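Jirnen 7 is ready, and a word about your playlists

It has been a busy June for us at Wosden, and I'm very pleased to tell you that the new version of Jirnen is ready to download. For those of you who joined the newsletter recently (hello, and welcome!), Jirnen is our little music library organiser, the one that sits next to your player and tidies up album names, missing artwork and all those tracks called "Track 01" that seem to breed when you aren't looking.

Most of the work this time has gone into duplicates. The old duplicate finder compared titles and lengths, and that was fine until you owned the same song on the original album, a greatest hits and a live recording, at which point it would cheerfully suggest you throw two of them away. Quite a few of you wrote in about this, some of you more politely than others, and you were right. The new finder listens to the sound itself before it offers any opinion. 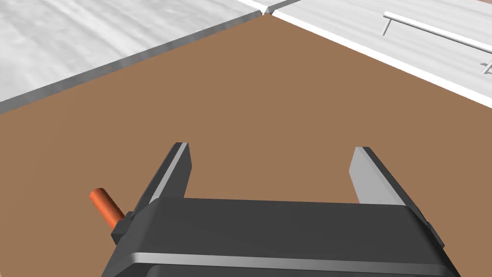

It also shows you the pair side by side and lets you play a few seconds of each, so you can decide for yourself which one to keep. Nothing is deleted until you press Finish, and even then the files go to a holding folder for 32 days, in case you change your mind. I tried it on my own library and it found more than 1520 duplicates, which was rather humbling for somebody who makes this sort of program for a living.

The other big change is the speed of the first scan. If you keep your music on an external drive you will know the feeling of starting Jirnen, putting the kettle on, drinking the tea, and coming back to find it still somewhere in the letter B. The scan now runs in the background and you can start editing straight away — the albums simply appear as they are read.

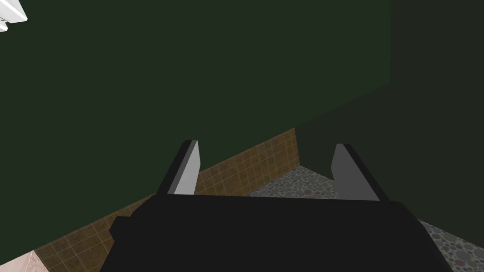

Before you update

Please do make a backup of your library file first. It's in the File menu, under Save a Copy, and it only takes a moment. The new version changes the way ratings are stored, and once a library has been opened in Jirnen 7 it can't be opened in the older ones. If you share a library between two computers, update both of them before you open it on either.

People who use the Aoun visualiser add-on should update that as well. The old Aoun will still load, but it won't pick up your saved colours, and you'll be left with the plain green bars. The new one has the same colours as before plus 10 new ones, and it no longer goes to sleep in the middle of long classical tracks (sorry about that, it was waiting for something loud).

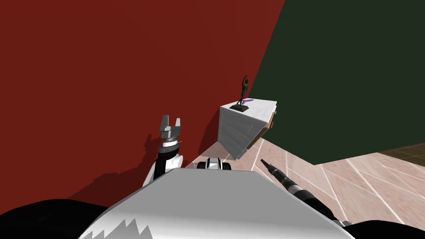 What we are working on next

Cikham, our playlist sharing tool, is next in line for some attention. It has had the same rather tired window for years now, and we would like it to handle very long playlists without grumbling. There's no date for it yet. If you would like to try an early version, reply to this newsletter with the word Cikham in the subject line and tell us which system you are using.

The update to Jirnen is free if you already have a licence for version 6. Choose Check for Updates from the Help menu, or fetch it from the downloads page, and do write and let us know how you get on with it. We read everything, though in the week after a release it may take us a little longer than usual to answer.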